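Re-edging a melamine-type desk top: iron-on or contact adhesive?

Posted in Furniture and Fittings, August 6, 2022

Mevolbridge

I have a long, narrow work table with a pale green top on a metal frame. The strip along one short end has started to lift at a corner. I can get a fingernail under it and the core behind looks like ordinary chipboard. The strip is thin and flexible, so I assume it is glued and not a solid lipping.

I want to replace the strip on that end only and leave the two long sides alone. The local shop sells pre-glued iron-on strip in white and a two-part job where you buy the strip and the adhesive separately. Which of the two holds better on an end that gets leaned on all day? Also, do I need to take the top off the frame first? The fixings underneath are wood screws and all of them still bite.
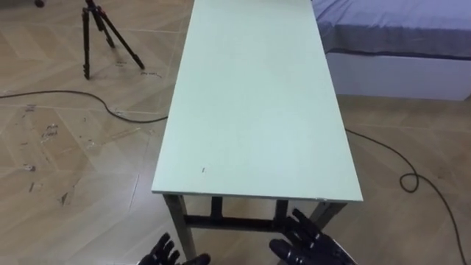
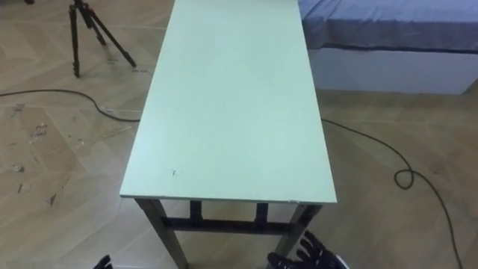
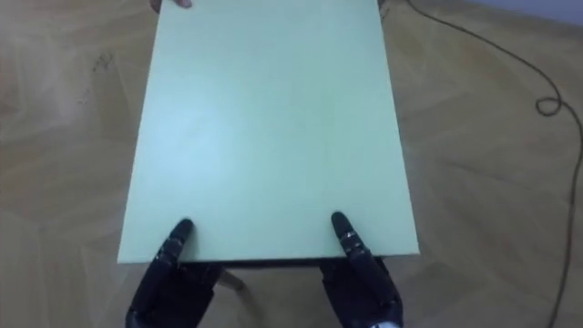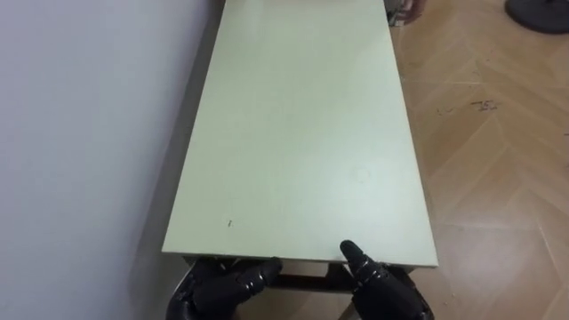 The green top, seen along its length.

Room is heated in winter, no sink nearby. I have a household iron, a sharp chisel and a fine flat file, but no router.

Flavbridge

Iron-on will do, provided the core is sound. Most failures are down to dust or old glue left on the chipboard, so preparation matters more than which product you buy.

Warm the old strip with the iron through a sheet of baking paper and peel it back slowly. If it pulls chips out of the core, stop, fill the holes with two-part wood filler and leave it overnight. Sand flat with 80 grit on a hard block. Keep the block square to the face, as a rounded edge leaves a visible gap at the top. Vacuum, then wipe with a barely damp cloth and let it dry.

Cut the new strip 2 cm over length. Set the iron to medium with no steam. Work from one end in short passes, following with a block of scrap wood pressed hard against the strip while it cools. Leave it for an hour before trimming. File the overhang with strokes towards the board only. If you file away from it you will lift the strip again.

No need to remove the top if you can get the iron at the edge squarely. I would leave the screws alone. Chipboard does not like having screws taken out and put back.

Tzanetos

contact adhesive. iron-on always comes off

Wolano

It depends on the heat. Iron-on glue softens again when warm, so it is a poor choice beside a radiator or in strong sun. Elsewhere I have not found much between them.

If you go for contact adhesive, chipboard is thirsty and the first coat mostly soaks in. Put on a thin coat, let it dry, then put on a second and coat the strip as well. Wait until both are touch dry. There is no sliding it about once the two faces meet, so start at one corner and feed it along. Follow the tin for the waiting time, and open a window.

Leave it 72 hours before leaning on it. Check whether your strip is 22 mm wide or wider before buying, and measure the board at both corners.

Mevolbridge

Thanks. There is a radiator on that side, so contact adhesive it is. Will measure tonight.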